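Search tickets, logs, people
Go
Advanced search

We use cookies to keep you signed in and to remember your filter settings. Accept / Settings

Grasp retry trigger fires on successful mug grasps, two-arm cell

Opened by: Panya Thongsuk
Assigned to: Kalevi Vuorinen
Component: Kombo, retry logic
Severity: medium
Status: resolved, with follow-up
Logged: Monday, November 23, 2020

Summary

In the mug-to-tray task, the policy releases and regrasps a mug it already holds. The retry trigger reports a failed grasp when the handover log and the operator both mark it as good. The effect is limited to the left arm. It inflates the retry count and makes the comparison between the baseline and the retry method unusable for this task.

Background

The method under test adds a learned trigger on top of the base policy. The trigger reads gripper opening, motor current and the wrist pose over a short window and outputs a failure score. Above threshold, Kombo stops the current action chunk, opens the gripper, backs off and lets the policy plan again. The claim in the draft is that this raises task success without slowing down episodes that would have succeeded anyway. The second half of that claim is what this ticket puts in doubt.

The trigger was trained on 1,399 labeled grasp windows from both arms. Labels were assigned by Lempi Aaltonen from the operator's button presses and then checked against replay.

Expected behavior

A closed grasp on the mug rim or wall gives a score below threshold. The arm lifts and moves on to placement.

Observed behavior

The gripper closes on the mug. The score rises as soon as the mug starts to tip. The retry fires, the mug is released, and the arm repeats the approach. Some episodes end in a timeout with the mug still on the tray. Others complete after the third attempt.

Environment

Policy checkpoint: Fliston 70
Trigger checkpoint: Dosska 3
Control host: Fokine
Threshold: default
Objects: mug, drink carton, tray, mug stand

Log

Entry, Thongsuk. Reproduced with the default threshold. The right arm does not show the fault on the carton task. Left arm shows it on the mug task only. Carton grasps with the left arm are clean.

Entry, Vuorinen. Suspected current offset on the left gripper. Re-zeroed both grippers and repeated. No change. Swapped the current channel for a recorded trace from a good run and the score still rose, so current is not the driver.

Entry, Thongsuk. Raised the threshold in steps. False retries drop, but the trigger then misses real slips on the mug, including two where the gripper closed on nothing. Reverted to default. A threshold change is not a fix.

Entry, Aaltonen. Went through the training windows. Nearly all mug grasps in the set were made on upright mugs. The tipped ones that are there were mostly labeled as failures – correct at the time, as the mug had fallen over and the operator ended the episode. The trigger has had little reason to separate "tipped and held" from "tipped and lost."

Entry, Vuorinen. Agrees with what I see in the wrist pose channel. Masking wrist roll and pitch removes the false retries. It also removes a good part of the useful signal on the carton, so masking stays as a diagnostic only.

Entry, Saarela. Please do not rerun the baseline until this is closed. The earlier mug numbers should be marked as invalid in the results sheet. They are still in the draft table.

Entry, Thongsuk. Marked. Episode 72 is the cleanest case for replay. Replayed it with the score plotted against wrist pose, and the rise follows the tilt of the wrist. Gripper opening stays flat over the same window. Replay still attached. 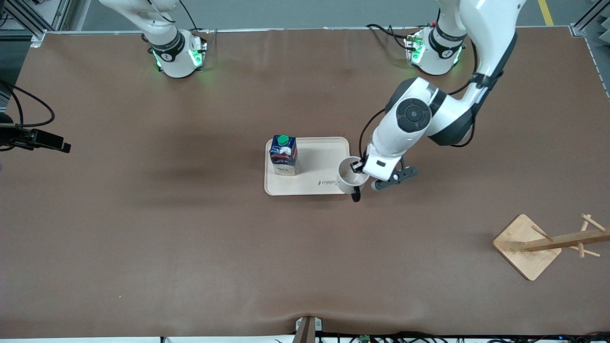 Manipulation Learning Group – Cell Support

The left gripper is at the mug with the opening facing up and the mug overlapping the right edge of the tray. The carton is standing on the tray, clear of the mug, so contact with the carton was ruled out as a cause for this pose.

Entry, Vuorinen. Relabeled the tipped windows using gripper opening at the end of the window as the deciding signal, with a manual check by Aaltonen. Retrained the trigger only. Policy checkpoint unchanged.

Entry, Thongsuk. Reran the mug task with the retrained trigger. No retries on held mugs. Empty closes are still caught. Carton task unchanged on both arms.

Root cause

Label bias in the trigger training set. Mug tilt was a proxy for failure.

Resolution

Retrained trigger deployed on Fokine. Old checkpoint kept read-only for the ablation.

Follow-up

Add tipped-and-held grasps to the collection plan, both arms.
Report false retries as a separate column, per object.
Rerun the baseline and the retry method on the same start poses before the mug numbers go back into the draft.

Comments

Reijo Kemppainen
Does the relabeling rule hold for thin objects? Gripper opening at the end of the window will be close to zero on a good grasp too.

Kalevi Vuorinen
It does not. The rule was applied to mug windows only. Thin objects keep the operator label.

Reijo Kemppainen
Then please put that in the method section. As written, it reads as if one rule covers the full set.

Sointu Saarela
Added. I would also like the masked-pose run in the appendix – it is the shortest way to show where the signal came from.

Panya Thongsuk
Masked-pose logs are in the ticket folder, same naming as the other runs.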